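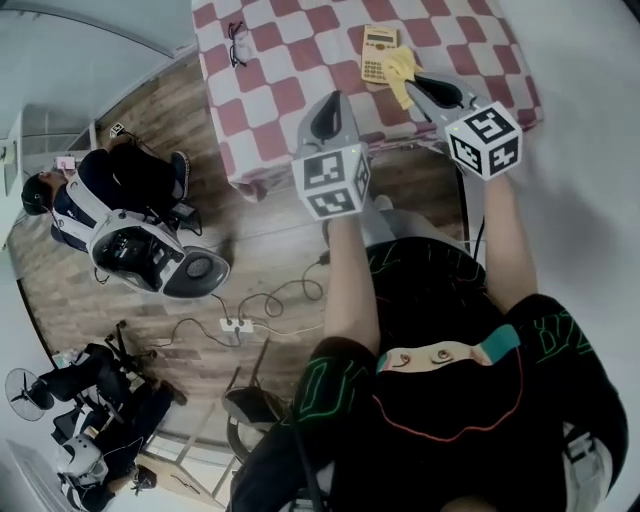
4. Wipe-down, table and small items

Do this before you pack anything away. Use the yellow cloth from the kit, part no. 1039. Other cloths leave lint in the keys.

4.1 Calculator off first. Hold the off key till the display clears.

4.2 Cloth barely damp. Wring it out twice. No spray straight on the buttons, ever.

4.3 Wipe the display side to side, light pressure. Then the keys, top row down. Corner of the cloth for the gaps.

4.4 Turn it over, do the back. Leave the battery cover on.

4.5 Eyeglasses: NOT with this cloth. Use the soft one in the Flallby pouch. Fold them after and keep them well away from the edge of the table.

4.6 Tablecloth. Shake crumbs off outdoors, then lay it back with the checks running straight along the table edge. Stains get Gerkov soap, cold water, ten minutes. Hot water will make the red run into the white.

CAUTION: power strip stays on the floor and stays dry. Switch it off before any water comes near the table. Dont wring the cloth over the cables.

CAUTION: tablecloth hangs down past the edge. Check no cable is caught under it before you pull.

Note: fan off while the cloth is off the table, or it blows about.

4.7 Rinse the yellow cloth, hang to dry. Replace when it gets thin. Order 1039 singles or the Trindden refill pack, 1856. Old number 963 is discontinued, dont use it on teh form.

Go to section 5, Packing.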